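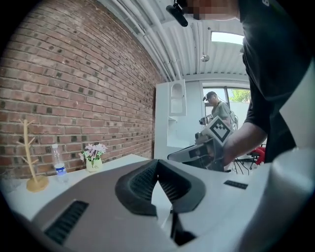 Light grey housing, black slatted vent

Getting dust out of narrow vent slats without pushing it inside?

mudroom369
Tramstead Home Help > Cleaning > Small stuff

Fan heater, Zetunia brand, bought used. Slats are too narrow for a cloth and every time I poke at it with a cotton swab the fuzz just goes further in. No screws that I can find. Also the rubber feet went sticky, leaves marks on the shelf. Is there a way to do both without wrecking the light colored case? Need it going again before January, back room is freezing.

2 replies

plainjar
Unplug it first and let it cool all the way. Vacuum with the soft brush end on low, hold it flat on the slats, and work along them with a dry paintbrush while the vacuum is running. Cheap one inch brush, the kind for trim. Do the intake side first, its usually on the back and it's always worse. No water near the vent.

Sticky feet: rubbing alcohol on a rag, small amount, wipe, turn the rag, wipe again. Mine took 30 minutes for four feet, which was boring. Try the alcohol on the bottom of the case before you let it touch anywhere that shows. If they're still tacky the next day just peel them off and buy stick on ones. Boychuk Hardware has them in the drawer by the keys.

If it smells like burning after you clean it, stop using it.

soup_541
canned air. outside tho. short bursts and dont let the fan spin, stick a pencil in or somthing. no idea on the feet, I put mine on an old tile

mudroom369
Paintbrush thing worked, thanks. Feet still gross, ordering new ones.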